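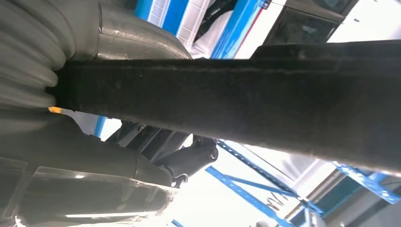

Coastal Access and Small Boats, Session 4: Who gets to use the shoreline?

Hi all. These are my notes from Thursday's class, cleaned up a bit for the people who were out on the water (I'm jealous) and for anybody who couldn't read my handwriting on the board. Bring them next time, we'll need the Komholm part again.

First, the public strip. On most of the shores we've looked at, the public has a right to the beach up to the high water line and the land above it belongs to somebody. So you can paddle up to nearly any beach and stand on the wet sand, but you can't always walk off it to your car! A launch site is really three things stuck together: a place to park, a legal path, and a bit of shore that's kind to a hull. Lose the parking and the other two might as well not exist.

We spent most of the hour on Komholm. Quick recap: the town owns a gravel landing at the end of the harbor road, with space for 19 cars. In summer it fills before breakfast. The trail plan asks for a bigger lot, the neighbors want permits for residents only, and the paddling club wants overnight parking so people can do the two-day run out to Wendaritz and back. All three came up at the same hearing, which ran very long and settled nothing. Read the minutes if you can stand it, the second half is better.

Somebody asked why the town can't just say residents only and be done with it. It might be able to, but if a landing was built or repaired with outside grant money, the grant often says it has to stay open to everyone. Always look for the grant agreement. I found Komholm's in a box with the dredging permits, and it took me two visits.

Distances. My rule for a beginner-friendly trail is a landing every 6 miles or less. Wendaritz to Closteck is longer than that and there's nowhere to get out except a marsh edge, where you'd be up to your knees in mud and on top of nesting birds. Closteck also closes its ramp for storm repairs some years (last time it reopened in September, so the whole season was gone). When you draw your maps, mark a backup for every stop.

Signs. Keep them short and put them where a person sitting in a kayak can read them. The draft sign for Erraji Point had 200 words on it. I love those people but come on. Tide warning, landing hours, where the toilet is, who to call.

For next time: pick one landing, visit it at low tide and at high tide, and write up to 300 words on what changes. Sketches welcome. It's due Thu 7 June, on paper please, my inbox is a swamp.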